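How to Remove White Heat Marks from a Wooden Table

When a hot cup stays on a wooden table, it can leave a cloudy white mark. This mark is usually moisture inside the finish, and in many cases you can remove it at home. I learned this method from my neighbor Jussara Guerra, and I have used it on two tables.

What you need: a clothes iron, a thin cotton towel, a soft dry cloth and a little furniture wax.

First, clean the table with a damp cloth and let it dry fully. Empty all water from the iron and turn off the steam. Set it to the lowest heat.

Fold the towel once and put it over the mark. Press the iron on it for 2 seconds, lift, and look. Repeat until the mark becomes weaker. Please do not leave the iron in one place, the finish can become soft.

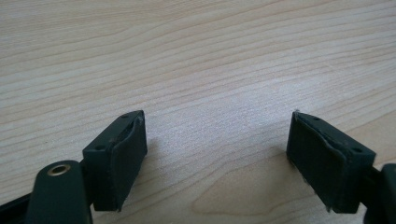

Pale wood with wavy grain. On a light surface, look from a low angle to find the mark.

After this, let the table cool and rub it with the dry cloth, always along the grain. Put on a thin layer of wax, wait 21 minutes, and polish.

If the mark is black, the water has gone into the wood itself and the iron will not help. Such a table needs sanding. With veneer I would ask a professional, as the layer is very thin.

Updated 26th July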